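Section 4. Oiling and Care of the Mulligan Table Top

Read the whole section before you open the oil. The work itself is short, but the waiting times are important and you can not make them shorter with a hair dryer or a heater.

You will need:
Benden table oil, one can
Sandpaper, 240 grit
4 cotton cloths without loose threads
A metal container with lid, filled with water
Gloves

4.1 Before you start

1. Put the table in a room with normal temperature and leave it for one night. In January, when the heating is strong, leave it for 2 nights.
2. Open a window a little. The oil has a smell, and it dries better when the air is moving.
3. Take everything off the top, also the felt pads if you already glued them.
4. Wipe the top with a damp cloth and let it dry fully.

Note: The damp cloth raises the small fibers of the wood. The top will feel rough after this. It is normal and the next step removes it.

4.2 Sanding

5. Sand by hand, always in the direction of the grain. Do not press hard. Where the grain makes a curve, follow the general direction of the board.
6. Remove the dust with a vacuum cleaner and then with a dry cloth.

Caution: Do not use a sanding machine on the edges. The edge is rounded at the factory and a machine makes it flat in a few seconds.

4.3 Oiling

7. Stir the can. Do not shake it - shaking makes bubbles.
8. Pour a small quantity on a cloth and spread it thin, starting from the middle.
9. Wait 30 minutes. Then wipe away all the oil that stays on the surface.
10. Let the top dry until the next day and repeat steps 8 and 9 one time.

Warning: Cloths with oil can start to burn by themselves. Put them in the container with water immediately after use and close the lid.

4.4 Checking the surface
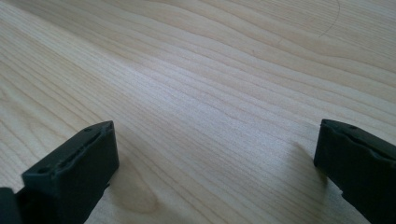
Sorcha Carroll

11. Look at the top from a low position, with the light coming from the side. Pale wood can show a soft shine along the wavy grain lines. Dull spots mean that the wood took more oil there, and you can give these spots a little more.
12. Look also for thin dark lines that do not go with the grain. A pencil mark can be removed with a clean eraser before oiling. A scratch must be sanded lightly, and the sanded place oiled again.

Note: Do not put hot cups on the top during the first week.

If you need a new can of oil, ask for part 1237 at the Rikthorpe shop or write to Diarmuid Nic Giolla at the Mumville workshop. Please include the number from the sticker under the table - without it we can not see which finish you have.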